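How to Fold a Zip Hoodie and Elastic-Waist Pants as One Bundle
Posted 2025-02-09 by Krystyna Pietrzak

A hooded jacket and a pair of pull-on pants fold up well together. The bundle goes in a drawer or an overnight bag, and you get the whole outfit out in one grab.
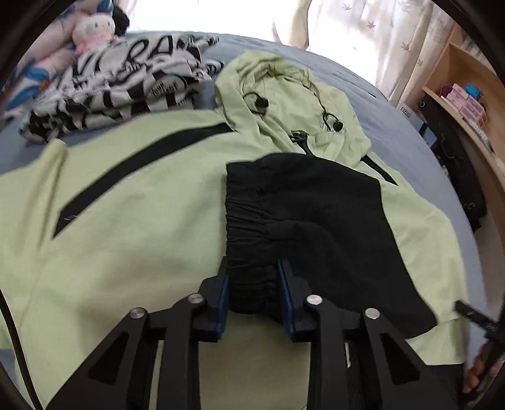 You need a flat surface a bit wider than the jacket. A bed works fine. Empty all the pockets before you start, including the ones on the pants. Earphones, coins and lip balm go in a separate pouch.

Fold the pants

1. Hold the pants by the waistband and shake them once.
2. Fold them in half lengthwise, one leg on top of the other. Tuck in the point at the seat so the long edge is straight.
3. Bring the hems up to the waistband, then fold again. Longer legs may need one more fold.
4. Press the air out with your flat hand, working away from the elastic. The waistband will stay thicker than the rest. Don't try to flatten it.

Set up the jacket

Zip the jacket up and close the pocket zippers. Lay it on its back with the front facing you and smooth the body out to both sides. If you leave the front open, the two halves slide apart when you fold.

Set the folded pants in the middle of the jacket, below the hood, with the waistband to one side. I used to put the waistband at the top, but it makes a lump under the hood.

Close the bundle

1. Fold one side of the jacket over the pants, then lay the sleeve back down along the body.
2. Do the same with the other side.
3. Bring the bottom hem up over the pants.
4. Fold the hood down over everything. For a bag, you can turn the hood inside out around the bundle — it holds better that way, though it does stretch the neckline a little.

The finished bundle is nearly 6 inches thick with a fleece jacket, less with a thin one. My Trirau overnight bag takes 2 of them side by side.

Heavy cotton sweatpants are better packed separately. Clotilde Moulin wrote in to say she rolls hers, and that works too.

Next: folding fitted sheets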